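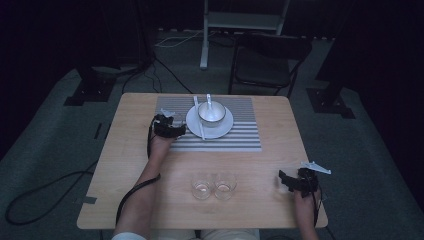 Can a machine set and clear a table yet?

Parts of it, on a good day, with the right dishes. A fixed arm can move a cup from one known spot to another many times in a row. A whole place setting, in a kitchen it hasn't met before, is still hard going, and clear glass is a big reason why. The exciting part is that you can help change this from your own table, and this section gets you started!

Section 4: Your First Table-Setting Session

This section covers the Clekis hand grippers and the table-setting task in the Skiston task book. Finish Section 3 (charging, pairing and cable check) before you begin. A first session runs 15 minutes. Most people are surprised by how fast it goes.

4.1 Prepare the table

1. Choose a table you can reach across while seated. Bare wood or a plain top works well.

2. Lay the placemat flat, toward the far side of the table. Leave open space between the mat and your lap.

3. Put the saucer on the mat, the bowl on the saucer and the spoon in the bowl. Lay the chopsticks to the left of the bowl.

4. Place the glasses on the table.

Note: Stripes on a placemat are fine. A patterned mat is what people really eat on, and a machine that only copes with blank surfaces won't be much use at dinner.

5. Put on the left gripper, then the right. Run each cable back along your forearm and off the table.

CAUTION: Keep cables clear of glasses and of your chair legs. A cable that snags in the middle of a reach can pull a glass over the edge.

6. Check that the white marker on each gripper is firmly seated. If it wobbles, stop and go back to Section 3.4.

4.2 Move the glasses

Glass is where you'll learn the most. Your eyes pick out a clear tumbler from a glint on the rim, and you hardly think about it. A camera often gets the tabletop showing straight through the glass and very little else – so the position of your hand tells the system a great deal.

1. Open the gripper fully before you reach.

2. Come in level, with one finger on each side of the glass. Close slowly until the glass is held.

3. Lift just enough to clear the table.

4. Carry the glass to the mat, set it down, and wait a moment before you open the fingers.

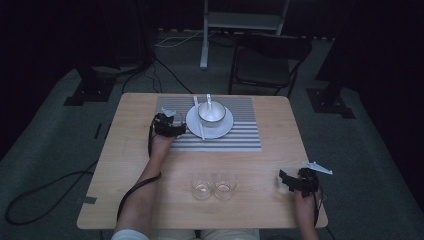
Figure 4-2. Left gripper closed on a glass at the left end of the placemat.

5. Repeat with the next glass. Use whichever hand feels natural, and switch if the reach is awkward.

CAUTION: Don't squeeze harder when a glass slips. Set it down, open the fingers and start the grasp over. Discard any glass with a chip or crack.

Note: Leave your mistakes in! If you bump the saucer, straighten it and carry on. Recoveries are worth keeping, and a session with two clumsy grasps in it is still a good session.

4.3 Check the gripper view

After the glasses, take a minute to look at the table from the gripper's side. Your own view takes in the whole setting. The gripper's view is mostly fingers and tabletop, with the dishes often half out of sight – and a robot arm using a similar camera has to find its way with that.

1. Hold one gripper just above a clear patch of table with the fingers open.

2. Open the live view and make sure both fingers show. Wipe the lens if either one looks smeared.

3. Tilt your wrist slowly toward the mat and watch how soon the dishes come into view. Lamps and windows can leave bright patches on the wood. Dim or shade them if they hide the finger tips.
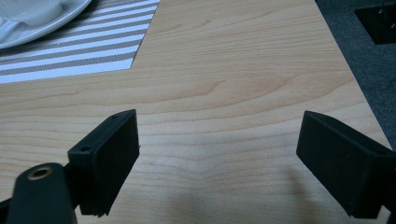
4.4 What to expect from the robot side

Once your sessions are uploaded, they can be used to train the Barumton arm. In our September trial, the arm made 112 attempts at moving a single glass to a mat and finished 17 of them without help. That may sound low, but we were thrilled. The spring version never finished one.

Bowls on saucers go better. Chopsticks are still mostly beyond it, and spoons depend on how they lean. Washing up is outside the scope of this guide, and we'd love to write that chapter one day.

The Holroyd library opens a task for robot testing at 1,000 accepted sessions. Check the task list before you start, and pick one that's short of sessions if you have the dishes for it.

To end your session, set both grippers down with the fingers open, press Save in the live view, and unplug the cables at the hub end first. Charging and storage are covered in Section 5.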